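Workshop Tips: When the Robot Keeps Yanking the Drawer

If you've been following this page you know we teach a hobby arm to do small chores at our bench in Flarville, and opening and closing a drawer is my favorite of the lot. It looks so easy! Then one Monday the arm got hold of the handle, pulled, and simply didn't stop pulling. The drawer hit the end of its travel, the little cabinet came along with it, and the whole stack went over the front of the desk before I got to the stop button. No harm to anyone, one chipped corner, and a very loud bang.

So I spent the rest of the week finding out why, and I've come away with a pile of tips that should help anybody working with a small arm and a piece of furniture.
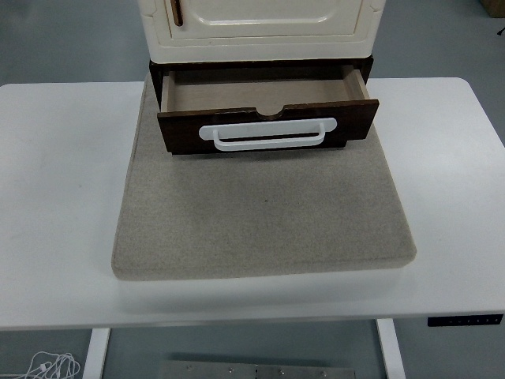 Start with the pull distance. Our program stored it as a fixed number measured from the handle, and I had typed that number in back when we used a deeper drawer. Measure the drawer you have today. Pull it by hand to where you'd want it to stop, write that on a piece of tape, and stick the tape somewhere you can't miss it. Then set the program 2 cm short of that. You lose nothing, and the drawer still opens plenty wide to get a hand in.

Next, the force limit. Ours was switched off! I'd turned it off myself in July to get past a sticky test piece and forgot all about it. Put the limit in your startup checks so the arm won't move without it. Anju Kaushik showed me how she does hers with a cheap luggage scale: hook it on the handle, pull slowly, note the reading as the drawer begins to slide, and set the limit a bit over that. It takes a minute and I love it.

Check what's under your furniture, too. A soft pad is kind to the desk and keeps things from skating about, but it can bunch up or creep when something pulls on it over and over. Mark the pad's corners on the desktop with pencil and have a look between runs. If it has moved, move it back before you blame the arm (I blamed the arm for two whole days).

Heavy things go low. A tall piece sitting on a small drawer box wants to tip as soon as the drawer is yanked forward. A bag of sand in the bottom of the upper cabinet did wonders for ours, and museum putty between the two pieces helps as well.
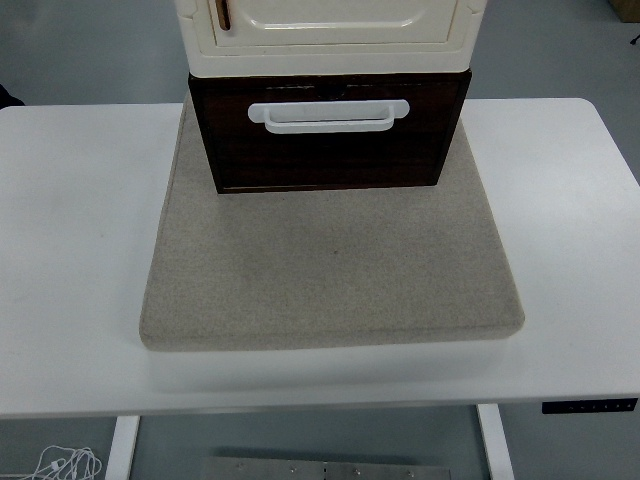
Now closing, where we had a second and sneakier fault. The arm would push until the log said "closed" and go on its merry way, but the log was only reporting that the arm had reached its target. Hemant Yadav went back through 762 saved runs and found 11 where the drawer had been left open a finger's width. Add a real check. A little magnet switch at the back is great, or have the arm give one gentle second push and see if anything gives.

If you use an adjustable desk, set the height once and leave it there for the session. Even a small change throws off where the arm thinks the handle is – and a gripper that lands low can catch the lip of the drawer and lift.

Last one, and please do it: keep the stop button on the side where you stand, within reach of the hand you'd grab with. Mine was on the far side. I've since fixed it to the bench with two screws, and I practice hitting it without looking.

Next time, hinged doors, and what we learned about letting go of a knob.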